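Subject: Re: [serial-subs] Timing drift in the long-run family serials

On the question raised last month about episode numbering and subtitle offsets:

> The Barnell rip of the serial has 666 episodes. The broadcaster's
> own listing stops well short of that. From the wedding arc onward my
> subtitle files are one episode behind, then two, and by the court
> case they don't match at all. Is the numbering wrong or are the
> files wrong? Also, does anyone have a working offset for the
> recap segments?

The numbering is wrong. The files are fine. Barnell counts each half of a double-length special as its own episode, and the broadcaster counts the special once. The mismatch grows by one at every special. Renumber against the broadcaster's list and the files line up again until the court case, where there is a second problem, described further down.

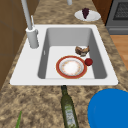
Recaps need separate handling. The domestic feed opens with a recap of the previous night, then titles, then the first scene. The export feed drops the recap and runs the titles cold. A file timed to one will never fit the other with a single offset, as the ad-break bumpers are also a different length. I use 4 anchor points per episode: end of titles, both mid-breaks, and the freeze before the closing credits. Zendeck will interpolate between anchors if the frame rate is set by hand first. Leave it on auto and it reads the export feed incorrectly. 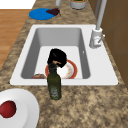
Sink, right-hand tap.

The court case is a recut. The version sold overseas merged several weeks of hearings and moved the sister-in-law's confession ahead of the hospital scenes. Dialogue was trimmed in the middle of lines, so retiming won't fix it. The subtitles have to be split and reassembled by scene. I have finished 3 of these and can post the cut lists in plain text.

Spelling of names: the older files use the Genell style sheet and the newer ones follow Jitpraphai. Please don't mix them within an arc. The Jitpraphai sheet is the better one for honorifics, but it has no entry for the grandmother's side of the family, and I have kept the Genell forms there.
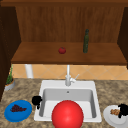 Cabinet shelf with red fruit.

Still outstanding:

- The hospital arc, domestic feed. My copy has no audio on the second mid-break.
- Song lyrics. Current practice is italics, no translation. If anyone objects, say so before November.
- Line length. Some files still run past the 100-character limit over two lines and wrap badly on older players.

Please trim quotes when replying. The archive digest is cutting messages off again.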